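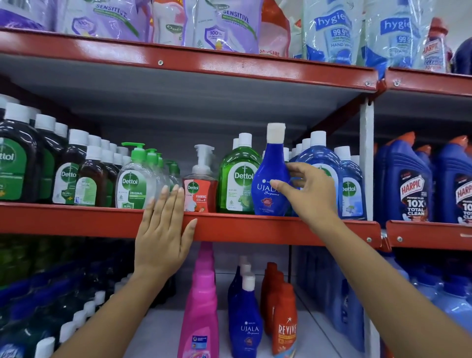
Facing, Depth and Front Beams: Notes on the Cleaning Bay

I spent most of April re-laying the cleaning and hygiene bays at the shop, and several people have asked for the method. It is not complicated. It is mostly measuring, moving things twice, and writing the result down so the next person does not undo it.

The shelving

The bays are powder-coated steel, red-orange beams at the front with white panels behind. The beams are bolted. Two adjoining bays share a narrow white upright, and each bay has its own beams, so a shelf on one side can be moved without unloading the other side. I did not appreciate this until the first afternoon, when I emptied both.

The beam stands at the front of the shelf and is the reference line for everything. A bottle is "faced" when it is as far forward as it will go without overhanging. I keep one hand flat on the beam while I place stock with the other. It gives me a fixed edge, and on a tall bottle like the Ujala Supreme it stops me from pushing its neighbors around when I pull it forward.

Pouches

Refill pouches are the difficult item. A rigid bottle has one footprint. A pouch has whatever footprint its contents allow that day, and it slumps. We have the Dettol Sensitive handwash refills up on the top shelf, with other hand wash refills farther along, and that shelf looks crowded no matter what is done to it.

I tried three arrangements:

Flat stack. Stable, but the fronts cannot be read and people pull from the bottom.

Upright, packed tight. Readable. The first two sold leave a gap and the remainder fall into it.

Upright, with a bottle row at one end as a stop. Readable, and the gap closes more slowly. This is what I have kept.

Chelsea Treloar suggested wire dividers from Plirnura. I ordered a set of 2 and tested them for a week. The base of the divider is deeper than our shelf, so it tips forward when the front pouch is removed. They may suit a deeper unit. I returned ours.

Bottles

Antiseptic liquid goes on the middle shelf. The bottles are dark, so the label does all the work and has to face straight out. A bottle rotated a quarter turn is invisible to a customer walking past at normal speed.

I run one product per file, front to back, and never mix sizes in a file. Kyung-hwa Chae, who had the bay before me, mixed sizes to save width. It does save width. It also makes the evening count unreliable, because the small bottle hides behind the large one.

Harpic stays up at the end of the top row. I would prefer toilet cleaner on the bottom shelf on weight grounds, but the bottom is already taken by the five-liter cans, and those are not going anywhere higher.

The count

The full count for the household section came to 1,738 units, of which 231 were refill pouches. The previous sheet had 400 pouches. Guangming Xiong and I recounted the shelf, the back stock and the overflow crate and got 231 again. The old figure seems to have included cartons entered as singles. I have corrected the sheet and left a note in the margin with the carton size.

Routine

8:30 a.m. Wipe the front beams with a damp cloth, then a dry one. Dust shows on the red faster than on the white panels.

8:45 a.m. Pull forward, left to right, top shelf first.

Noon. Pouches only.

Closing. Pull forward again, check caps, log any leaks.

Leaks are worth a separate line in the log. A slow leak from one cap will glue a whole file of bottles to the shelf, and the residue takes warm water and a plastic scraper to remove. Do not use a metal scraper on powder coat.

Still to do: new price strips for the neighboring bay, and a decision on where the Clukum sponges go. Oanh Lâm wants them beside the dish liquid. I want them on hooks.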